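Ticket 500 -- Teveck room units, fourth floor
Opened by: Chin-lung Yip, housekeeping
November 2019

Hi again! The unit stopped mid-round beside a bedside table and Idport still marked the room as done. I used to do these rooms with a partner, now I mostly chase alerts (88 in October!), so a wrong "done" really hurts. 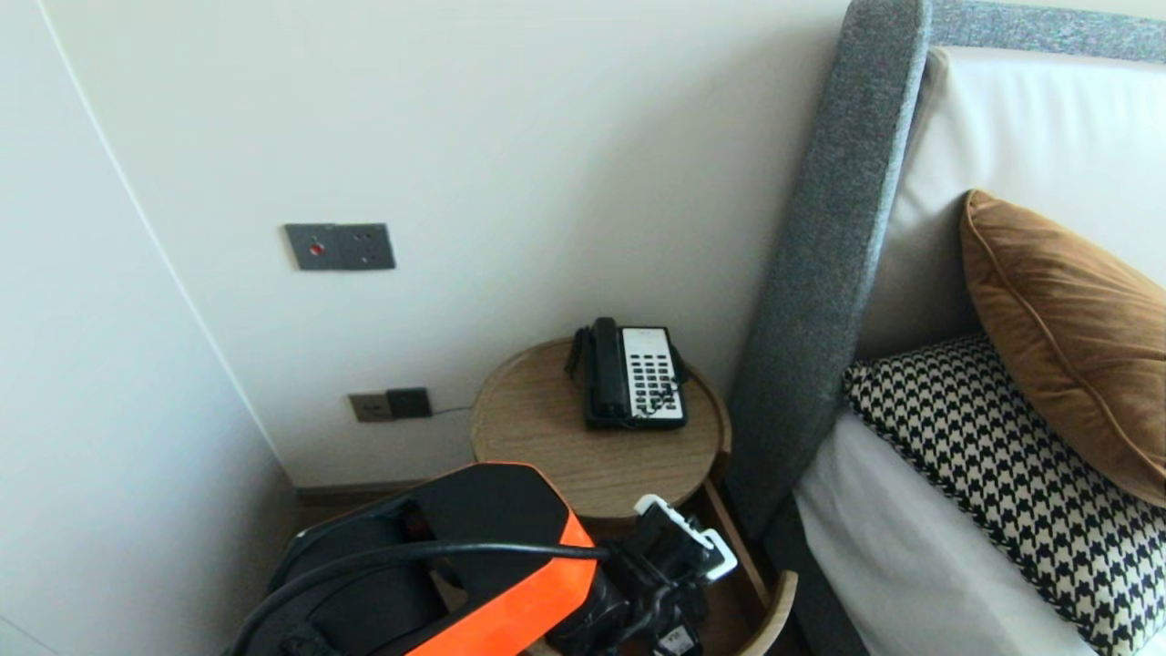 Phone side of the bed, arm by the table.

Restarted it, same thing -- error 80. Can someone call me before the next shift? I'd rather not redo the whole floor by hand.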